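Chapter 3
Inside the Desktop Computer

Learning objectives
After completing this chapter, the student will be able to name the main parts found in a desktop case, state how each is held in place, and prepare a work surface for service.

3.1 Opening the Case

Most service work on a desktop computer begins with the removal of one side panel. The computer is shut down, the power cord is unplugged, and the case is laid on its side so that the motherboard faces up. Screws are placed in a labeled tray. Students at the Neronberg training center keep a written record of each part as it is taken out, a practice that is followed throughout this book.

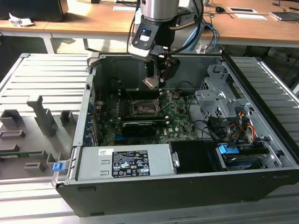 The motherboard is the large circuit board to which all other parts connect. The processor fits into a square socket and is held down by a metal lever, which must be raised before the processor can be lifted out or set in place. An empty socket should never be touched with the fingers. Memory modules stand in long, narrow slots nearby, and a graphics card, where one is fitted, occupies an expansion slot and is secured at the rear of the case.

Drives are mounted in a metal cage or in bays toward the front. Each SATA drive requires two connections, one for power and one for data. Power cables commonly combine yellow, red, and black wires. Connectors are pulled by the plug and never by the wire.

3.2 Key Terms

Chassis, drive bay, expansion slot, retention lever, socket. Definitions begin on page 40.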